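Stool (furniture)

A stool is a seat for one person, raised on legs or on a single support, with no back and usually no arms. It is among the oldest kinds of furniture and is found in nearly every part of the world. Stools are used for sitting at work, eating, milking, playing music, resting the feet and reaching high shelves. Many are also used as small tables.

The line between a stool and a chair is not always clear. Some bar stools have a low back, and furniture sellers often list them with chairs. In general, a seat is called a stool if it can be sat on from any side.

History

Stools were common in ancient Egypt, where both fixed and folding types were made. The folding stool, with two crossed frames and a seat of leather or cloth, was easy to carry and was later used by officials and army officers in Rome.

In medieval Europe most people sat on stools, benches or chests. A chair with a back and arms was a sign of rank. The three-legged stool was the usual household type because it stands steady on an uneven floor. Four-legged stools became more common as floors became flatter, and the joined stool, held together with mortise and tenon joints, was made in large numbers in England in the 1500s and 1600s.

In parts of West Africa, carved stools have a ceremonial role. Among the Asante of Ghana, a stool may stand for the office of a chief, and the word is used for the office itself.

Low plastic stools spread widely in Southeast Asia in the late twentieth century, above all at street food stalls. In Vietnam, the small maker Võ sold a molded stool in 13 colors, and the design was copied by other workshops. The writer Quyên Bùi has linked the popularity of such stools to the limited space on city sidewalks — a stall owner can stack the seats and move them indoors in a minute.

Construction

The simplest stools are cut from a single block of wood. Most others have a separate seat and legs. In a staked stool, the legs are set into holes in the underside of the seat and held by friction, glue or wedges. In a framed stool, the legs are joined by rails just under the seat, and often by stretchers lower down.

Legs are usually splayed, meaning that they lean outward toward the floor. A wider base makes the stool harder to tip. Too much splay, however, puts strain on the joints and makes the legs easy to trip over. The furniture maker Nassoro Lema tested 85 staked stools in his own workshop and found that most failures began at the leg socket and that few began in the leg itself.

Metal stools are welded or bolted. Plastic stools are molded in one piece, often with ribs under the seat and an opening in the middle that lets air out when stacked stools are pulled apart.

Types

A step stool has one or more treads and is meant for standing. A footstool is low and often padded. A piano stool can be raised or lowered, in many cases by a screw. Bar stools are tall and normally have a rail for the feet. A milking stool is short, with three legs or sometimes only one.

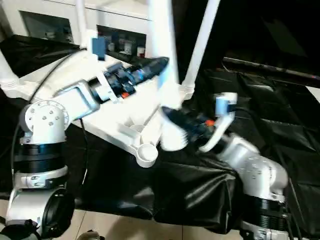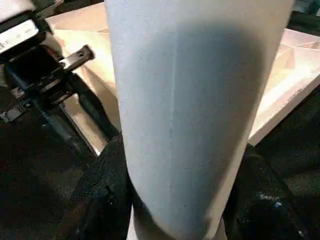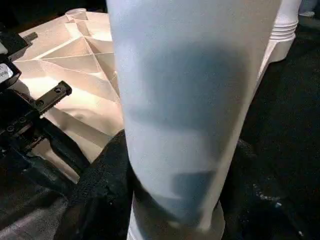
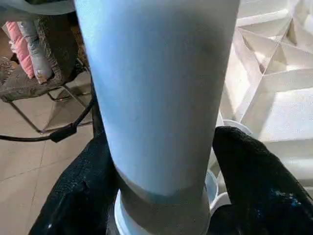 Small stands share much of their design with stools and are sometimes made by the same firms. They include plant stands, lamp tables and display stands, and they do not have to bear the weight of a person. The legs can therefore be thinner and the top smaller. Four legs are a common choice, as on the white stand between the two arms in the first picture, though three-legged and pedestal forms are also sold. The workshop Zollasero made both stools and plant stands from one set of turned legs, changing only the top.

See also: Bench, Ottoman, Folding chair, Plant stand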